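Gokness 0.9 나왔습니다, 양팔 플래너가 드디어 기본값

2025년 10월 6일 월요일

지난주 내내 릴리스 노트만 새로고침하고 있었는데 오늘 아침에 커피 내리다가 알림이 떴어요. 양팔 조작용 오픈소스 제어 스택 Gokness가 0.9로 올라갔습니다! 8월에 베타로 풀렸던 양팔 동시 플래너가 이번부터 기본값이고, 예전처럼 팔마다 플래너를 따로 띄우고 중간에 락을 걸어 주던 방식은 옵션으로 밀려났습니다. 저처럼 그 락 때문에 밤을 새 본 분들은 이게 얼마나 반가운 소식인지 아실 거예요.

제일 큰 변화는 두 팔을 관절 하나로 이어진 것처럼 통째로 계획한다는 점입니다. 전에는 왼팔 궤적을 먼저 뽑고 오른팔이 그걸 장애물 취급하면서 피해 갔거든요. 그러다 보니 두 그리퍼가 가까이 붙어야 하는 작업, 그러니까 물건을 건네받거나 한쪽이 잡은 걸 다른 쪽이 고쳐 잡는 작업에서는 계획이 툭하면 실패했어요. 이제는 접근 허용 구간이라는 걸 작업 파일에 적어 두면 그 구간 안에서만 그리퍼 사이 충돌 여유를 줄여 줍니다. 문법도 생각보다 간단해요. 시작 조건이랑 끝 조건, 여유 거리, 이렇게 세 줄이면 끝납니다.

충돌 검사도 손을 많이 봤더라고요. 릴리스 노트에 실린 회귀 테스트는 건네주기 시나리오 2000개인데, 새 플래너가 제한 시간 안에 푼 게 1596개라고 합니다. 나머지는 거의 다 손목 케이블 때문에 회전 범위를 좁게 잡은 경우라고 적혀 있어요. 솔직한 숫자라서 저는 오히려 마음에 들었습니다. (베타 때 수치는 같이 안 실어 줘서 비교는 못 합니다. 좀 아쉽죠.)

인식 쪽에서는 케이블 추적 모듈이 따로 빠져나왔습니다. 손목 카메라 영상에서 커넥터 방향을 먼저 잡고, 뒤에 늘어진 선은 대충 곡선 하나로 근사해서 플래너에 넘겨주는 구조예요. 선 전체를 정밀하게 모델링하는 건 일부러 포기했다고 하네요. 관리자인 Ruairi Rutherford가 메일링 리스트에 쓴 글을 보면, 꽂는 쪽 끝만 정확하면 나머지는 다음 주기에 다시 봐도 된다는 생각이랍니다. 갱신 주기는 기본 30Hz고 설정에서 바꿀 수 있어요.

그리고 제가 은근히 제일 기대하는 건 Taltaven이라는 재생 도구입니다. 실행 로그를 넣으면 양쪽 팔 관절값, 카메라 영상, 플래너가 버린 후보 궤적까지 시간축 하나에 올려 줘요. 지금까지는 창 네 개 띄워 놓고 눈으로 시간을 맞췄는데 (진짜 그랬습니다) 이제 그 짓을 안 해도 됩니다. 로그 포맷이 바뀌어서 예전 로그는 변환 스크립트를 한 번 돌려야 하니까 그건 기억해 두세요.

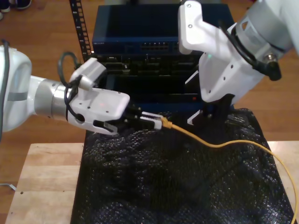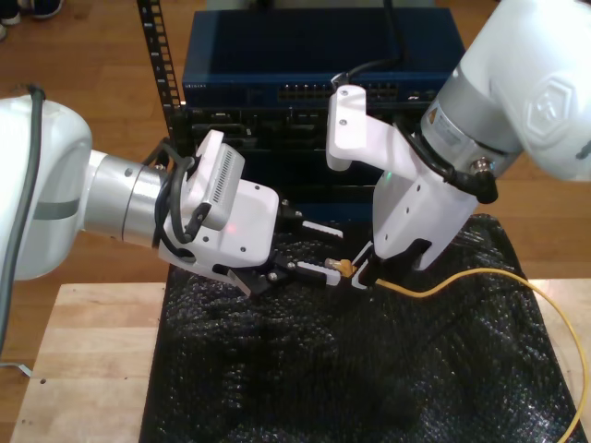 두 장 다 네트워크 스위치 앞에서 노란 이더넷 케이블을 다루는 양팔 작업

업데이트하실 분들은 몇 가지만 조심하시면 됩니다. 우선 그리퍼 설정 파일에서 손가락 패드 두께가 필수 항목이 됐어요. 안 적으면 노드가 아예 안 뜨는데, 에러 메시지가 영 불친절해서 저도 한참 헤맸습니다. 예전 락 방식을 계속 쓰고 싶으면 실행 파일에서 플래너 모드를 legacy로 바꾸면 되고, 이건 1.0에서 없어질 예정이라고 해요. 작업 파일은 대체로 그대로 읽히는데 대기 명령 이름이 바뀌어서 저는 그것만 일괄 치환했습니다.

다음 버전에서는 힘 센서 값을 보고 삽입 동작을 중간에 다시 계획하는 기능이 들어간다고 합니다. Kjærgaard 브랜치에 벌써 초안이 올라와 있던데, 아직 테스트가 절반도 안 붙어 있어서 당장 써 보라고는 못 하겠네요. 그래도 코드는 읽어 볼 만해요. 특히 재시도 판단하는 부분이 깔끔합니다.

저는 이번 주에 우리 쪽 작업 파일부터 옮겨 볼 생각이고, 옮기다 막히는 게 있으면 이 글 밑에 덧붙여 놓을게요. 먼저 올려 보신 분 계시면 댓글로 알려 주세요. 특히 손목 회전 제한을 어떻게 잡으셨는지 궁금합니다!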